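Home | What we lend | Join | News | Find us

Fri 7 November
By Pivell, Ludcombe

PIVELL KITCHEN LIBRARY IS MOVING TO A BIGGER SHOP (AND WE'RE OPENING A SECOND ONE IN BRIRBERG)

I've been sitting on this for weeks and I'm so pleased I can finally tell everybody. Pivell, the kitchen lending library that I started in a very small unit behind the post office in Ludcombe, is moving across the square to a proper shop with a window, a counter and heating that works. The doors open at the end of this month, and in April we'll be opening a second branch over in Brirberg.

If you haven't come across us before, we lend out kitchen things. You join, you pick what you need, you take it home, you bring it back clean. Preserving pans, cake tins in silly shapes, fish kettles, pasta machines, the big mixing bowls you want for one weekend in December and can't find a cupboard for after that. People have been borrowing books and drills from each other for ages and I couldn't see why a jelly mould should be any different.

We had 40 members at the end of our first winter and I thought that was marvellous. The shelves held whatever I'd been able to beg from relatives or pick up at house clearances, and quite a lot of it was fondue sets. Now we've got almost 1000 things to lend and I've been keeping the overflow in my spare room, the hall and (don't laugh) the bath.

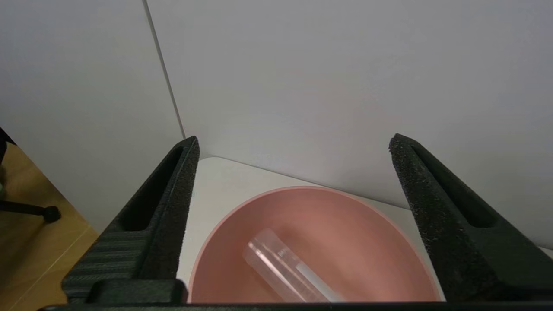 What's changing in Ludcombe

The new shop is at 47 Market Square, next door to the dry cleaner's. It's on one level with a wide door, so anyone with a pushchair or a wheelchair can get right round the shelves, and I can stop carrying stockpots out to people on the pavement. Everything will be out where you can see it. In the old place you had to know what you wanted and ask me for it, and I'd disappear for a bit and come back with cobwebs in my hair.

There'll be a long table down the middle for trying things out. If you've never put a pasta machine together, come and do it with us before you lug it home. We'll also be running a swap shelf for small things like biscuit cutters, icing nozzles and odd lids. Please do bring lids! I have an enormous number of dishes with no lids and I live in hope.

We'll be open later too, until 6 on weekdays. A lot of you have told me you can't get to us after work, and you've been very patient about it.

The online catalogue is also getting a tidy-up. It's called Heo and it lets you see what's in, what's out and when it's due back, and you can put your name down for the popular things. The old version had all the loaf tins listed under "miscellaneous", which was my fault. They're under "baking" now, along with the cooling racks and the bundt tins. If you already have a login it'll carry on working and your waiting list places are safe.

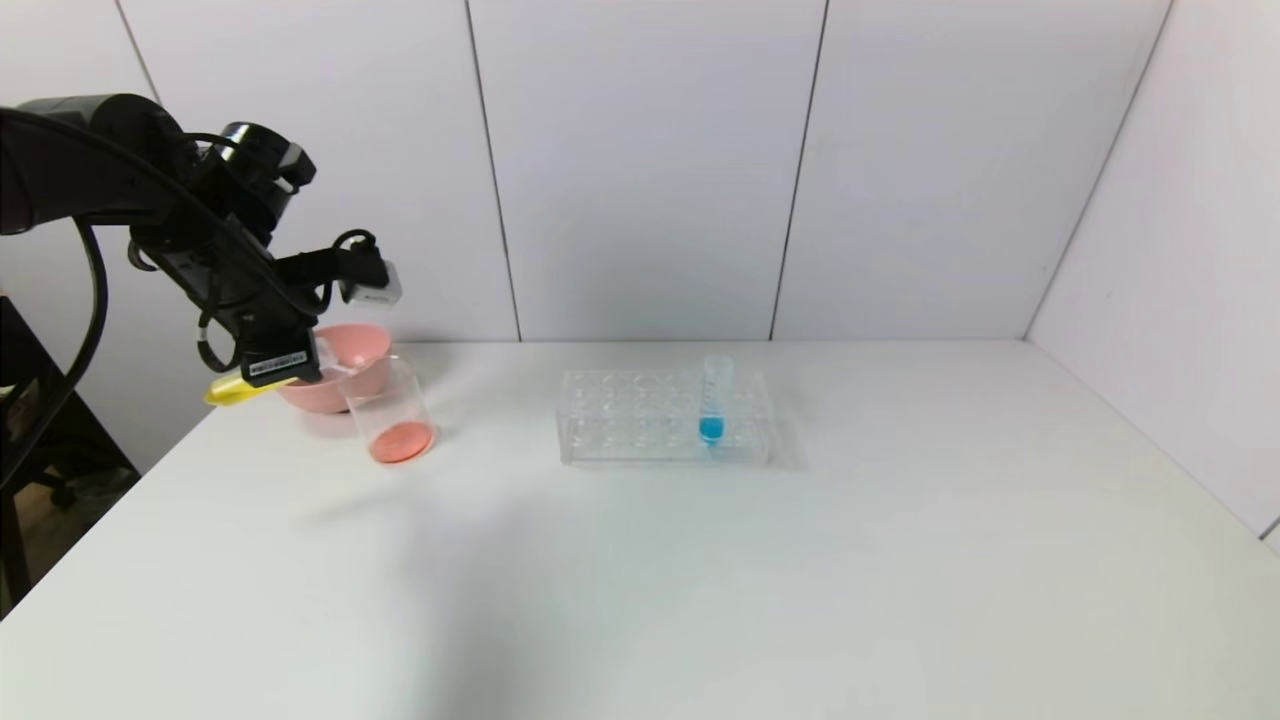

Rosalind Peake
Founder, Pivell Kitchen Library

And then there's Brirberg

I grew up near Brirberg and my first job was washing up in a tea room there, so this one means a lot to me. We've taken the old wool shop by the bus station. It needs painting, and there's a sink to go in, and the floor is an adventure, but it has the most beautiful deep shelves all along one wall and I walked in and could just see them full of casserole dishes.

It'll be smaller than Ludcombe to begin with. The plan is to start with baking and preserving, as that's what Brirberg people ask us for most (it's plum country, and they take their jam very seriously over there). One membership will cover both branches. You can borrow from one and return to the other, apart from the really heavy things, which I'd ask you to take back to where they came from. I have a small car and a bad shoulder.

Costs are staying as they are. Membership is pay what you can, with a suggested amount on the form, and there's no charge for each loan. If you break something, tell us and we'll sort it out between us. I've only ever been cross about one soufflé dish and I got over it.

What we'd love people to bring

Donations are welcome at the new shop from opening day. We're always short of plain, useful things: mixing bowls of any size or colour, measuring jugs, colanders, rolling pins, sturdy baking trays. Good kitchen scales are like gold dust. Plastic is fine if it isn't cracked, and glass is fine if it isn't chipped.

We can't take knives, anything with a frayed flex, or non-stick pans that have started to flake. And, with love and thanks to everybody who's offered, we're all right for fondue sets.
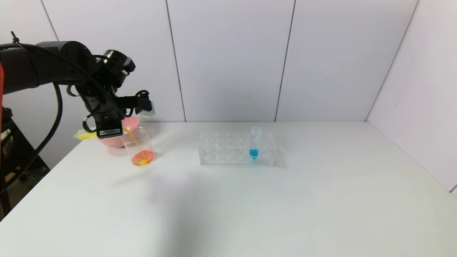 Pink bowl to glass beaker, mid-pour.

Come and see us

We're having an open afternoon in Ludcombe the weekend we move in, with tea and whatever comes out of the borrowed tins. Members, friends, neighbours and anyone who's nosy about the new shop are all invited. Press are very welcome too, and I'm happy to chat beforehand – the shop phone is best, and do let it ring for a while because I'll probably be up the ladder.

Notes for editors

Pivell Kitchen Library lends cooking and baking equipment to members in and near Ludcombe. The Brirberg branch opens in April. The catalogue, Heo, can be browsed without joining.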